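How can a small municipality comment on a national long-term plan?

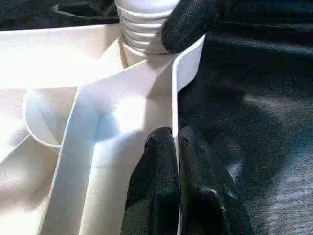

Posted by Stirka, March 7, 2018

Hello to all. I work in the office of a small municipality and we received the draft of the national development plan until 2037. It has 65 targets, and we are invited to send our remarks before the end of April. Our council never did such a thing. Must we answer to every target, or can we choose only the ones which touch us? We care mostly for the road to the district hospital and the drinking water. I also don't understand if the remarks must come from the whole council – or if the mayor can sign alone.

Gituseck

You can choose. We did this for the previous plan and wrote on 4 targets only, in 3 pages. For each one we gave the number of the target, the sentence we wanted to change, and our new sentence. The planning office answered to us on two of them. General complaints about the budget got no answer.

About the signature, look in the invitation letter. Ours asked for a council decision with the minutes attached. If your next meeting is after the deadline, call an extra one now, because the notice period also takes time.

Li

These plans are changed with every new government, so I would not spend many evenings on it. Ask for the road money in the yearly budget.

Dendisance

I agree partly with Li, but in our district the yearly budget office asks every time which target of the plan the project belongs to. If your road is not under any target, it is harder to get the money later. Check also the annex with the regional tables – our water line was missing there.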